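How to Check a Crypto Lending Platform Before You Deposit Anything

Posted November 20, 2025

Every few weeks another site offers to pay you for parking your coins with it. The landing page is dark blue, the rate is in huge type, and the word "secure" turns up four times before you've scrolled. Some of these sites are run by decent people. I have no way of telling which from the landing page, and neither do you.

What follows is the routine I use. It takes an evening. If an evening sounds like too much work for the sum you have in mind, keep the coins where they are.

Step 1. Find out who owes you the money

Scroll to the footer and look for a legal company name. A brand name doesn't count. Then open the terms of service and see whether the same name appears there. When I looked at Findport in September, the footer gave one company and the terms gave another, registered in a different country. Support told me this was "a branding matter." Maybe so. If they stop paying, you'll want to know which of the two to write to.

Search the company name in the public register of the country it claims. Registers are dull and mostly free. No result means you stop there.

Step 2. Read the withdrawal section first

Everyone reads the deposit page. Skip it. Search the terms for "withdraw," "suspend," "delay" and "sole discretion." Write down:

The minimum withdrawal
The fee, and whether it is flat or a percentage
The longest time they allow themselves to process a request
The reasons they can use to refuse one

Fusthorpe advertises instant withdrawals. Its terms allow 144 hours for "routine review," and the clock starts when the review is opened, which can be whenever they like. I wouldn't call that instant.

Step 3. Work out where the interest comes from

Interest is paid by somebody. Either borrowers pay it, or the platform trades with your coins, or it is being paid out of new deposits. The site should say which, in a sentence you can repeat to a friend. "Proprietary yield strategies" doesn't tell you anything.

If it says borrowers, look at the loan book. Ask what share of loans is late, and what counts as late. Some platforms let a borrower roll a loan over again and again and never mark it as a default. 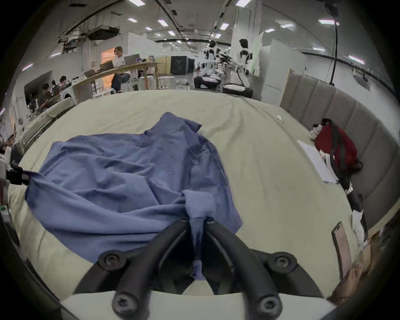
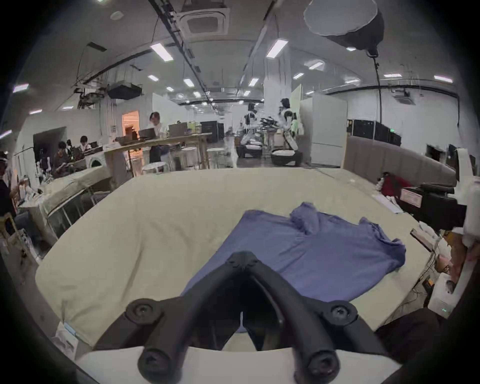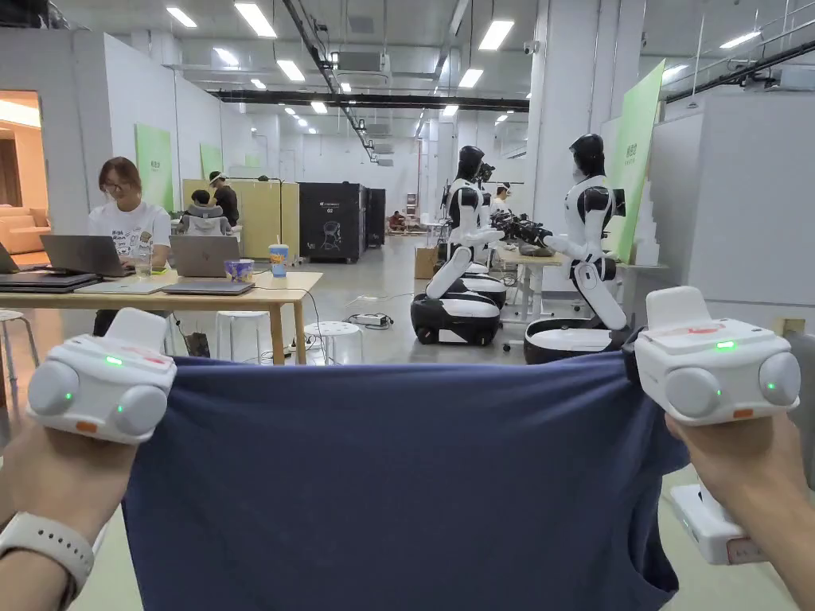
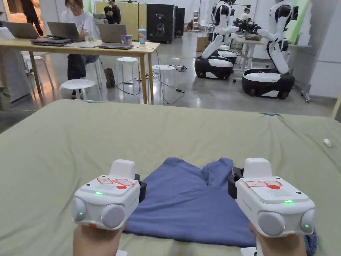 Look at the size of the collateral too. Dekker lists 587 open loans on its public page and says all of them are backed. Click through to a few. The ones I opened were backed by the platform's own token, whose price is set mostly on the platform's own exchange. If the platform gets into trouble, that collateral gets into trouble the same afternoon.

Step 4. Send a small amount in, then take it out

Do this before any real deposit. I use $500, because a smaller sum often falls under the minimum withdrawal and you learn nothing.

1. Create the account with a password you use nowhere else, and turn on two-factor login with an app. Text message codes are weaker.
2. Deposit the test amount. Save the transaction ID.
3. Leave it for two weeks. Don't trade with it.
4. Request the whole balance back, interest included.
5. Write down the date of the request, the date it arrived, and the exact amount received.

Watch for new conditions that show up only at step 4. A request for extra ID is common and may be fair. A request to deposit more in order to "unlock" a withdrawal is a scam every single time, and you should walk away from whatever is in there.

My test at Fivbridge came back $187 short. The missing part was a network fee, a "conversion adjustment" and an early exit charge that I found later in a linked PDF. All of it was technically disclosed. I closed the account anyway.

A clean test proves less than you'd like. Plenty of platforms that later froze were quick and polite with small withdrawals right up to the end. Treat a pass as permission to keep looking.

Step 5. Read the proof of reserves, if there is one

A list of wallet addresses shows that coins exist. It says nothing about what the platform owes. You want both sides, dated close together, checked by a firm you can look up. Check the date as well. A report from two years ago is history.

If the report leaves out customer liabilities, I treat it as an ad.

Step 6. Decide on a ceiling and write it down

Pick the most you could lose without changing your plans for the year. Put that number on paper before you log in again. Rates have a way of going up right after you've made your first deposit, usually with a countdown timer next to them.

Keep your own records as well: statements downloaded monthly, a saved copy of the terms on the day you signed up, and every support email. Terms get edited. If the copy you agreed to is gone from the site, yours may be the only one you can point to.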